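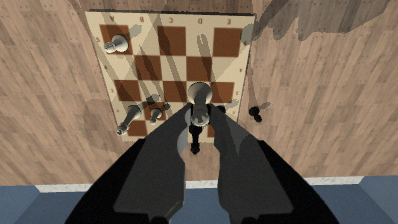
Wanted: packers and assemblers who have been told a robot will make their job easier

Posted Nov 8, 2018

The Utesard project is looking for people who work on a line, a bench or a packing table where a robot arm has been brought in or is on the way. We want to hear what changed in your shift, your pay and your back.

We have read the brochures. They say the arm takes the dull part and leaves you the interesting part. Maybe so. At the Nalitz plant, where we ran our first interviews, the arm took the picking and placing, and what was left was standing next to it, setting upright the parts it had knocked over. Two people used to talk across that table. Now one person watches it, and the quota went up anyway.

Part of the study is a bench session. You will work through a sorting and placing task on a simulator, using chess pieces on a board, with an arm doing some of the moves and you deciding when to step in. No chess needed. The pieces are small, they come in different heights and they tip, so the task is closer to real work than stacking blocks.
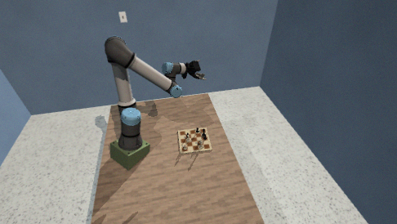
We time the session, but we also ask what you were doing while you waited, and whether you would call it work. Managers tend to call it a break — the people we have met so far do not.

You can take part if you:
are 18 or older
have been in your current job since March or earlier
work at least two shifts a week near an arm, or have been told in writing that one is coming

Supervisors and equipment sales staff are not eligible. Neither are employees of Edska, which supplied the simulator and has no say in what we publish.

The session and interview take three hours, in Room 9 at the Bakos building. Pay is $100, or $200 if you also keep a work diary for a month. Your employer will not be told you came, and we do not use names.

To sign up, call extension 798 at the Bakos front desk and ask for Macario Bermúdez. If you think the arm at your job is great, please call too. We would like to know what it does.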